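Mikent Policy Manager: Review

We run an outpatient clinic with two sites and moved our policies and staff sign-offs to Mikent in June. Before that everything sat in a shared folder, and nobody was sure which version of the infection control policy was current.

Setup took longer than the sales call suggested. We imported 968 documents, and the importer dropped the review dates on most of the older PDFs. Krystyna Bednarek in our office typed them back in over several evenings. Support answered by email, usually by the next morning.

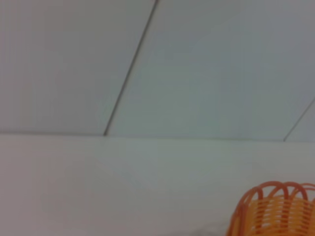
Ceiling panels.

Day to day it works well. Each policy has an owner, a review date and a list of staff who still need to read it. Reminders go out on Thursday and can't be moved to another day. The audit report exports to a spreadsheet without any cleanup.

Search is the weak spot. It reads titles only, so you need to know what a document is called. We looked at Tustik too, which searches the full text, but its incident forms couldn't be edited.

We pay about $2000 a year for up to 100 users. Training records cost extra and we skipped them.

Good for small and mid-size clinics. Larger groups should ask for a trial with their own files first.

Reviewed by Hubert Czarnecka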